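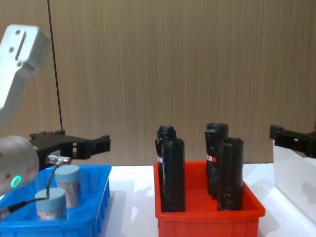 How to Score a Two-Arm Sorting Trial by Stages

By Bushra Cheema, Lelosura Manipulation Laboratory
Updated in June

This page sets out the procedure used at Lelosura to score two-arm sorting trials in which containers and bottles are held in open plastic crates. It replaces the single pass or fail mark used in the first Kurkalton study. Under that mark, a trial in which the arm grasped a bottle and dropped it at the last moment received the same result as a trial in which the arm never moved.

Before you begin

You will need the trial recordings, the joint and gripper logs, and a blank score sheet for each run. Two scorers are required. They work separately and do not compare sheets until both have finished.

A standard run has 20 trials. Each trial has a time limit of 40 seconds, measured from the first commanded motion of either arm.

Step 1. Fix the starting layout

Place the crates on the table against the layout card for the run. Stand every object upright. Both grippers must be open and empty before the start command is given. If an object falls before the first motion, reset the layout and do not record a trial.

Containers with screw-on lids and bottles in glossy black wrapping are treated as separate object classes. The wrapping reflects light and creases differently each time it is handled, and pooled scores hide this. Record the two classes on separate lines.

Step 2. Mark the stages

Each trial is divided into four stages:

Approach: the gripper reaches the target with the fingers on either side of it.
Grasp: the fingers close and the target moves with the gripper.
Transfer: the target clears the rim of its crate and is carried over the rim of the other.
Release: the target stands upright in the second crate with the gripper withdrawn.

Award one point for each stage completed. A stage may not be awarded if the one before it was missed. If the target is dropped during transfer, the trial ends at two points, even when the object happens to land in the correct crate.

Step 3. Record contacts

Enter a contact whenever an arm, a cable or the carried object touches something other than the target. Contacts do not reduce the stage score. They are reported in their own column, with the time and the arm responsible. Cable contact with a crate rim is easily missed on a first viewing, so replay the transfer stage at half speed.

Step 4. Compare the two sheets

Where the scorers differ by one point, they review the recording together and agree on a mark. Where they differ by two or more, a third scorer marks the trial without seeing either sheet.

Step 5. Report the result

Report the mean stage score for each object class, and the share of trials that reached each stage. Do not report the mean alone. In our comparison of the Aydoğan and Jumeck control policies, covering 3,649 trials, the mean scores were close, but Jumeck lost most of its points at grasp and Aydoğan at release. The two findings called for different repairs.

Runs stopped by an operator are listed separately and excluded from the mean.

Comments

tmarsh_lab
Does the 40 second limit include the time for the second arm to return to its rest position?

Bushra Cheema
It does not. The clock stops when the gripper has withdrawn from the target.

K. Oduya
We tried this with a limit of 30 seconds and saw many trials end in mid-transfer. Would you score those as two?

Bushra Cheema
Yes, two points, with a note that time expired.

fennimore
The link to the layout card asks me for a password.

This site uses cookies to remember your settings. By continuing to use the site you accept our cookie policy.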